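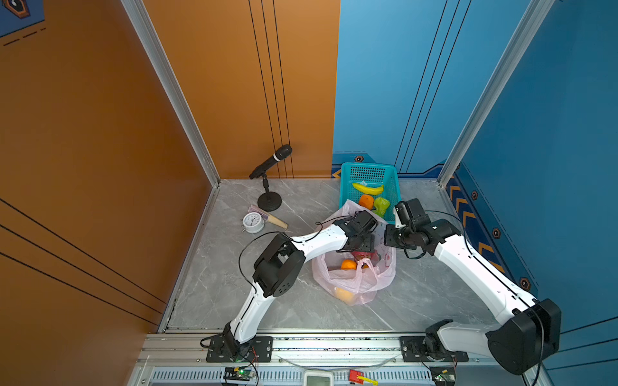
Recording speech in small rooms

The audio lead at Jikach, a regional radio producer based in Putside, spends most of the working week on rooms that were never meant for recording. The firm's reporters file from offices, school libraries and spare bedrooms, and the files arrive with the same fault.

"Low-mid buildup," the lead says. "You hear it between 200 and 400 Hz. People reach for the equalizer, but the cut takes the chest out of the voice as well."

Distance comes first. Reporters are told to work 7 inches from the capsule and slightly off axis. Doubling that distance costs 6 dB of direct sound while the room level stays where it was. A desk stand makes matters harder, as it puts the capsule low and close to a reflecting surface.

"The reflection off the desk arrives under a millisecond late. That gives you comb filtering. A folded towel helps at the top end and does very little lower down."

Parallel walls are the next problem. In the Mahawong office, a room 2 meters wide, the first axial mode falls near 86 Hz, within range of a deep voice. The lead moved the desk off the center line and hung a heavy blanket behind the speaker.

Foam tiles get a short answer. "One inch of foam does nothing at 200 Hz. I have taken down more of it than I have put up."

Jikach will test thicker absorbers at its Juvonine annex in April. Measurements will use swept sine, with the door closed and the ventilation off.

3/30/22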